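Wed 22 March, club notebook, sim bench

Got in early and had the good computer to myself for once, so I finally sat down with the cabinet task for the Bloxham round. Short version: the arm gets to the cabinet fine and then everything gets silly.

First thing I did was rerun Prakash's training job with the new reward (the one where it gets points for closing the distance to the handle). 700 episodes, seed 3083 so we can compare with his. The curve climbs nicely, goes flat, and stays flat. I watched a bunch of rollouts and it loves to park the gripper low and just hang out there! My guess is the distance term pays so well that it never bothers to try pulling. Viktória thinks the handle target is set in the wrong coordinates, which would be embarrassing but a very quick fix. She's going to print the target position at reset and see.

Also changed the episode length back. Somebody (me, I think) had left it at 20 steps from debugging, and no wonder last week's numbers looked so sad. Sorry, Stuart, I know you spent an evening on those.

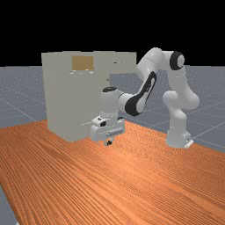
Next I want to try giving a small bonus only when the door angle changes, and drop the distance weight by a factor of 3. Dorothy asked if we could start the arm from a few different poses too, so it doesn't memorize one path. Good idea, but I'd like one thing working first.

To do before Friday: save the config under a name that makes sense (not "final_new2"), ask Oldřich for his plotting script, and email Bloxham about whether the April demo can run in sim only.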